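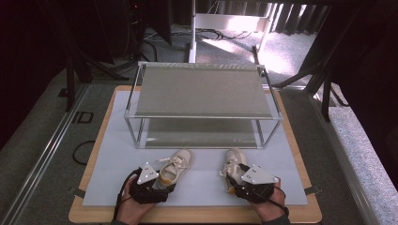 双层架，底下垫着灰蓝色的垫子

2023年6月9日 闷热，傍晚下了一阵雨

项链终于穿好了！！先把这句写在最前面，因为我怕写到后面又开始抱怨线的事情，把正经事忘了。

外婆那串珍珠，断了之后一直装在一个饼干盒里，妈妈搬家的时候翻出来，塞给我说你手巧，你看着办吧。我哪里手巧，我就是小时候编过手绳。不过既然表妹九月要结婚，我就想把它重新穿起来送给她，总比去商场随便挑一条强。她小时候最爱扒着外婆的脖子玩这串珠子，外婆也不恼，就由着她一颗一颗摸过去，嘴里还念叨“别扯别扯”。

珠子一共64颗，昨晚数了两遍，第一遍数出来少一颗，趴在地上找了半天，结果粘在我袖口上。大小不太匀，靠近搭扣那边小一点，中间的大，有几颗形状歪歪的，像没揉圆的汤圆。我本来想把歪的挑出来不用，摆了一下又觉得不对，少了那几颗就不像外婆那串了，于是全留着，只是把最歪的一颗挪到后颈那边去。

先说清洗。我上网查的时候看到各种说法，有说用牙膏的（千万别！），有说泡小苏打的，越看越不敢动。后来打电话问Faizal Saragih，他在Hutapea那家修首饰的铺子里做了很多年，脾气好，就是讲话慢，我每次打给他都要准备好一杯茶。他让我拿软布蘸一点点温水，拧到几乎不滴水，一颗一颗擦，擦完平铺在干毛巾上晾一夜，别晒太阳，别用吹风机。我问能不能偷懒整盘一起冲，他沉默了好久，说：“你要是赶时间就拿过来我擦。”我被他说得不好意思，老老实实擦了一个晚上。擦到后来脖子都僵了，电视剧放了两集，讲了什么一点没看进去。不过早上起来一看，真的亮了，那种有点发粉的光又出来了，我还专门端到窗边看了一会儿，早饭都凉了。

然后就是线。唉，线。

一开始买的是Plisach的丝线，店里的人讲得天花乱坠，我买了最细的那种，想着细的好穿。穿是好穿，打结打得我想哭，结太小，直接从珠孔里滑过去，等于没打。穿了17颗，提起来一看，珠子稀里哗啦全挤到一头去了。拆掉。换粗一号，这回结是卡得住了，可是有几颗珠子的孔特别小，针头过得去，线过不去，硬拽的话我又怕把孔边拽崩了。又拆掉。那天晚上我气得把东西一推就去睡了，第二天醒来第一件事还是坐回桌子前面，可见人是没有记性的。

最后还是跑了一趟Kadero街。那条街我好久没去了，以前上学的时候天天路过，卖纽扣的、卖花边的、配钥匙的挤在一起，现在一半换成了奶茶店。Jolis还在，门脸窄窄的，进去要侧着身子。我带了几颗孔最小的珠子去，Prasetyo Sitompul拿起来对着灯看了看，从抽屉里翻出一卷中间号的线，还有一包细铜丝针，软的，针眼一拉就收扁了。他说老珠子的孔是这样的，有的大有的小，别跟它较劲。我问要不要把孔扩一扩，他说能不动就不动，真穿不过去再说。

顺便看了搭扣。原来的搭扣锈死了，弹簧按不下去，我本来想配个银的鱼形扣，就是老式的那种，一头像小鱼尾巴插进去，咔哒一声。Prasetyo拿了好几种出来让我挑，有一个镶小碎钻的，好看是好看，戴在后脖子上谁看得见呀，而且勾头发。表妹头发那么长，婚礼那天要是勾住了，她得骂我一辈子。最后挑了个素面的，表面有一点点刻花，要三百多，比我预想的贵，心疼了一下，还是买了。旧的那个我没舍得丢，想着装在小布袋里一起给她。

今天下午没有事，就坐下来正式穿。把珠子按顺序摆在绒布的凹槽里，从小到大再到小，摆好了拍一张照片留底（上次没拍，猫跳上来一脚，全白摆了）。今天猫关在卧室里，在门后面叫了一下午，叫得我心里很愧疚，但还是没开门。

打结这件事，做顺了以后挺上瘾的。穿一颗，绕个圈，把针尖插在圈里，慢慢往珠子那边推，推到贴紧了再抽针，拿指甲顶一下。开头那几个结松松紧紧的，露出一小截线，我又不想再拆，就安慰自己说在后颈那边，没人看。等穿到中间最大的几颗，手感就来了，一个接一个，连收音机里的歌都跟着哼起来了。中途接了妈妈一个电话，她问我穿到哪了，我说正穿呢别跟我说话，她说好好好，然后又跟我讲了好久楼下水管的事。

收尾卡住了。线要从搭扣那边回穿过最后几颗珠子，同一个孔里走两遍线，偏偏最后第二颗就是孔小的。我试了好几次，针弯了，又换一根，最后是把那颗和旁边一颗换了位置才过去。所以严格来讲顺序跟外婆的不完全一样了，差了一颗。我没告诉妈妈，写在这里就算坦白过了。

穿完量了一下，比原来短了一点点，也可能是以前的线戴久了抻长了，记忆里它是能垂到外婆第二颗扣子那里的。我自己戴上照镜子，刚好贴着锁骨下面，搭表妹那件领口应该正好。戴着去厨房洗了碗，洗到一半想起来Faizal说过别沾洗洁精，赶紧摘下来擦，吓出一身汗。

他还说，丝线的项链不要挂着放，要平放，挂久了线会松。那我得找个浅一点的盒子。家里那些首饰盒都是一格一格的，放戒指可以，放项链要绕好几圈，看着憋屈。我想要那种扁扁长长的，里面铺一层软布，颜色不要大红，表妹不喜欢大红，上次送她红围巾，一次也没见她戴过。淡绿色好像不错？或者干脆自己缝一个卷起来的布包，系根带子，出门也方便带。手边还有一块做裙子剩下的棉布，明天翻出来看看够不够大。

还有贺卡，还没想好写什么。写多了肉麻，写少了又好像随便打发她。今晚写了两个开头，都划掉了。第一个写成了外婆的事，写着写着鼻子酸，婚礼贺卡总不能让人拆开就哭吧，妆要花的。第二个太像银行寄来的信。先放着，反正还有时间。

对了，耳环的事也记一下。妈妈说外婆应该还有一对珍珠耳钉，跟项链是一起买的，不知道在哪个盒子里。如果找得到，我想让Faizal看看耳针还能不能用，不能用就换新的，问过他，换一对耳针收30，不贵。找不到就算了，也别为了凑一套再去买新的，颜色肯定配不上，旧珠子发粉发黄，新的白得晃眼，放一块儿反而难看。

剩下半卷线，猫已经放出来了，正盯着看。得赶紧收进抽屉，写到这里，睡觉去了。明天记得给妈妈回电话，问耳钉，还有水管。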